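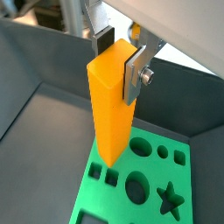

September, 4.40 pm, shape-board cell

Stopped the peg runs for the day after a protective stop on the downstroke. No damage to the arm, mild damage to my opinion of it.

What happened: the tall yellow block was meant to go down to hover height over the green board, pause, then shift across and insert. It skipped the pause. The arm kept descending until it met foam, and carried on leaning until the force limit tripped at 114 N. The limit in the cell sheet is supposed to be 80. Somebody typed 800 into the config at some point, and the controller, being obliging, fell back to its own default. The somebody is very likely me, going by the file history.

Foam has a dent between the upper and middle rows. It recovered a bit over a cup of tea. The block is fine – it would outlive the building.

Second problem, possibly the real one: block had slid up nearly 3 mm in the pads by the time I measured it. So either it slipped on contact, or it was slipping beforehand and the height estimate was rubbish from the start. Log doesn't say. The Foltlow logger drops samples whenever the wrist camera is streaming, a known fault, reported in autumn and admired ever since.

Done so far:
– force limit corrected, and the loader now refuses anything over 100
– pads wiped with isopropyl
– speed dropped for the last part of the descent
– hover pause is now a proper wait state with its own timeout

Repeated the descent 4 times with the board in the bin and my hand on the e-stop. Paused every time. I don't trust it yet.

Still to do: ask Hikimcombe whether their pads glaze over too, and label the stop button on the far side of the bench, which currently says "lights".

Please leave the cell in reduced mode until the slip is sorted.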